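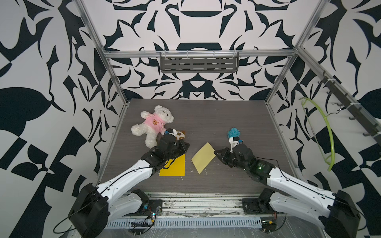 Unit 4 concerns the first sort, the stage at which mixed household articles are assigned to groups before any cleaning, mending or storage takes place. Students in Household Textiles 159 are expected to sort by material first and by use second. The two principles often conflict. A child will keep a doll and its dress together, while a laundry will separate them at once. The white bear in the pink hooded sweatshirt, lying on its back, is a case of this kind: one article in play, but at least two for the purposes of care, the body and the garment. The small brown emblem on the chest of the sweatshirt should be entered on the record sheet as a separate feature, with its condition noted. Yarn is always recorded as a group of its own, whatever its quantity.

4.1 Terms used in this unit

Article. Anything entered on a single line of the record sheet.
Dressed article. A soft toy or doll wearing a garment, whether or not the garment can be removed.
Loose fiber. Yarn, string, ribbon or thread that is not wound on a core.
Flat goods. Paper, card, felt sheets and similar materials, stored without folding.
Holding place. A shelf, tray, hook or bin where an article waits between two stages of work.

The term "holding place" follows Embla Tangen's handbook for the Honindale program. Older handouts use "rest point," and students may meet either term in the reading.

4.2 Preparing the surface

Sorting is done on a clear, dry surface large enough for every article to lie without touching its neighbor. The surface should be wiped before the session and inspected again at close range under a low light, from the side, and any findings should be written down before the first article is set out.
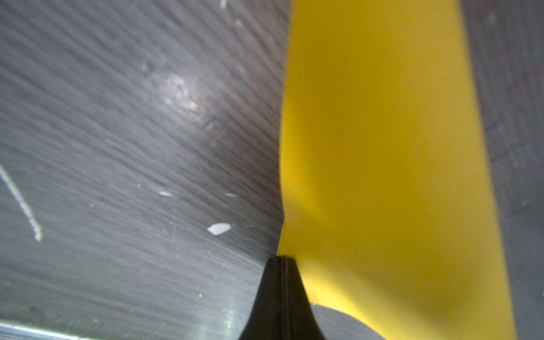 Close inspection is a separate task from general cleaning and is graded separately. Students regularly report a surface as clean after looking at it from standing height, and lose marks on the practical for doing so. At short distance a gray surface shows its grain as fine diagonal streaks, and against these the small white specks and flakes become plain, together with a long pale line at the far left that may be a scratch or a mark in paint. Specks of this type should be lifted with a soft brush or a strip of tape. They should not be rubbed. A mark that remains after brushing is entered as a surface defect and left alone.

Bright flat goods, such as yellow sheets, are useful as a reference area on a gray or dark table. Lint shows readily against them, and they help a second person find the same spot when a defect is being checked. Tamer Nasrallah recommends placing the sheet near the front edge, where it can be read from the working side.

4.3 Holding places

Every sorting area requires holding places above the level of the table. Articles that have been recorded but not yet assigned must leave the work surface, or they will be recorded twice. In the survey reported by Bülent Değirmenci, which covered 474 articles across a full term, 61 were entered more than once, and most of these had been put back on the table after inspection.

Open or slotted shelving is preferred to solid shelving for textiles. Hooks are suited to garments on hangers and to bags with a loop. They are not to be used for loose fiber or for soft toys, which stretch at the seam when hung by an ear or limb.

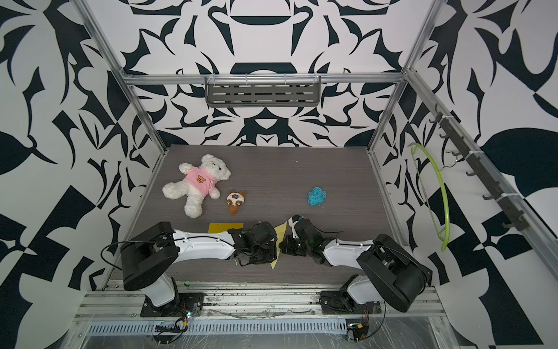
Figure 3. Slotted tray on the rear crossbar and hook rail with green hanger, at right. Soft toys and light blue string on the table.

Students should draw the area before beginning and mark each holding place with a letter. The drawing need not be to scale. It must show which holding places can be reached from the front — a hook that requires leaning across the articles is not counted as available. Hangers are listed on the drawing even when they carry nothing.

4.4 Order of work

Articles are taken in the following order unless the instructor directs otherwise.

1. Dressed articles. Record the body, then the garment. Do not undress the article at this stage.
2. Small soft toys. Lay each on its side and check the base and any flap or tag.
3. Loose fiber. Record color and approximate volume. Do not wind or untangle.
4. Flat goods. Leave these in place until last.

Step 3 causes the most difficulty. The wish to tidy a tangle is strong, but a tangle pulled tight in the first minute may take the remainder of the session to open. Winding is covered in Unit 5.

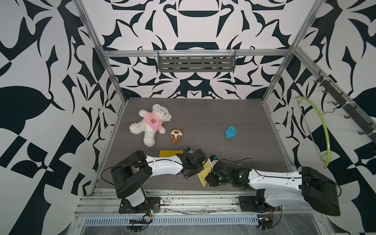
4.5 Practical exercise

Work in pairs. One student handles the articles and the other keeps the record sheet. Exchange roles after the second group is complete. Each pair will submit one drawing and one record sheet, both signed.

Record sheets must use the color terms given in the Cevwood chart. Where a color falls between two terms, as commonly happens with light blue and turquoise yarn, enter both with a stroke between them. Terms such as "pretty" or "faded-looking" are not accepted.

4.6 Reading

Engebretsen, Oda. Course reader, chapters on mixed articles and on dressed articles.
Brekke, Ivar. "Shelves, Trays and Hooks," Rosales teaching papers, 2.

Completed sheets are due in October, at the first meeting of Unit 5.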